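Brurkthorpe Pauses Two-Arm Packing Cells After Gripper Fault, Issues Free Fix

Software update and new cable clips go to all sites before cells return to normal speed

BRURKTHORPE – Kenari, which builds tabletop robot cells for packing and sorting small household goods, has asked customers to stop running its two-arm cells without an operator present until a gripper fault has been corrected. The request covers every cell running the spring software release. No one has been hurt.

The fault was found in September at the company's test site in Brurkthorpe. During a long run of pick-and-place work with soft plastic packages, the right gripper opened while the arm was still lifting. The package fell to the table. The control software recorded the pick as complete and moved on to the next item, so the arm carried out the rest of the motion with nothing in its fingers.

Engineers stopped the run and went back through the logs. The test had been set for 3,050 picks. In 84 of them the gripper had opened early, and in most of those cases the software raised no alarm.

"A dropped package is a small thing. An arm that doesn't know it has dropped one is a bigger thing, and that is the part we are treating as a safety matter," said Kipchumba Urio, head of field safety at Kenari. "We would sooner have customers lose a few shifts than keep running on a signal we don't trust." 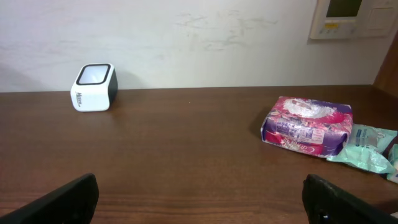
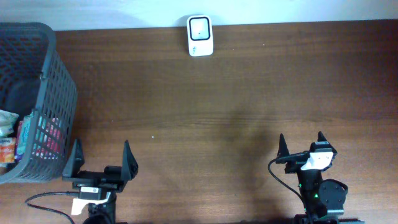

Tabletop work with packaged goods and black two-finger grippers.

What went wrong

Kenari traced the fault to two causes that had to occur together.

The first is in the cable that runs to the gripper. When the wrist turns far to one side and the arm is low over the table, the cable can pull on its connector. The contact is lost for a fraction of a second and then comes back.

The second is in the software. When the gripper loses contact and reconnects, it is supposed to hold its last position and report an error. In the spring release it went to its default position instead, and the default is open. The error message was sent, but it was overwritten by the restart message before the main controller had read it.

Earlier releases do not have the software problem. Cells still running them can show the brief loss of contact, but the fingers stay where they are and the arm stops.

The emergency stop is on a separate circuit and was not affected. It worked each time it was tried during the investigation.

What customers should do

Until the fix is installed, Kenari asks that customers:

Keep an operator within reach of the emergency stop whenever the arms are powered.

Run both arms at reduced speed, using the setting on the maintenance page.

Keep glass, liquids and heavy items off the table. Soft packs may still be handled.

Look at the gripper cables at the start of each shift. If a cable is stretched tight at any point in the arm's travel, power down and call support.

Stay out of the working area when an arm stops without a message. Press the emergency stop before reaching in.

The fix

The corrected software keeps the fingers in place after any loss of contact and stops both arms until an operator clears the fault. It also checks finger position at the end of every lift. If the fingers have closed further than the item should allow, or have opened, the pick is marked as failed.

A clip that holds the cable slack close to the wrist will be sent to every site. It is made by Engström, which also supplies the connectors, and can be fitted with a hex key in a few minutes. There is no charge for the clip, the software or the visit if a customer wants a technician to do the work.

Kenari repeated the test with both changes in place. The new run was 3,000 picks with no early openings. A further 1,000 were done with the connector being unplugged on purpose at intervals, and the arms stopped each time.

Sites in Distholm will be updated first, followed by Brurkthorpe and then all others. Customers should not return to unattended running until they have received written clearance for each cell.

Questions about the notice can be sent to the Kenari field safety desk through the customer support page. Please have the cell's serial number and software release ready.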